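# Table cover

A **table cover** is a piece of cloth, felt or coated fabric laid over a tabletop to protect it or to change how it looks. Covers made for dining are usually called tablecloths. Plain covers are also used on side tables, counters and tables placed along a wall or under a window, where they may hold a bowl, some fruit or other small items.
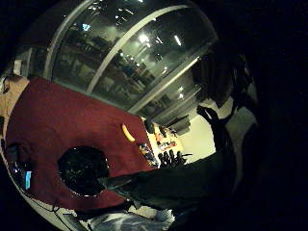 ## Materials

Cotton and linen are the most common choices for meals, as both can be washed often. Polyester dries faster and creases less. Felt is thicker and deadens the sound of dishes being set down, but it is harder to clean and is often kept as an underlay. A light tablecloth weighs under 200 grams per square meter, while heavy felt may reach 500 grams.

## Color

White was long the standard for formal tables. Deep reds, including maroon and wine, hide stains from fruit and sauces better than pale cloth and are popular in December. On a dark red ground, a yellow banana stands out sharply, and a black bowl shows mainly by the highlights on its rim. Dark dyes may bleed in the first few washes – separate washing is advised.

## Size

A cover normally hangs over the edge by 15 to 30 centimeters. On a table pushed against a window, the back edge is often left flush so that the cloth does not bunch against the glass. The Anmont pattern, a long cover sold for banquet tables, measures 322 centimeters.

## Care

Crumbs are shaken or brushed off before washing. Ripe fruit is better kept in a bowl than laid directly on the cloth – banana sap leaves brown marks that set with heat. Felt is spot-cleaned with cold water and dried flat. Covers beside a sunny window fade unevenly and can be turned every few weeks.

## See also

- Placemat
- Table runner
- Fruit bowl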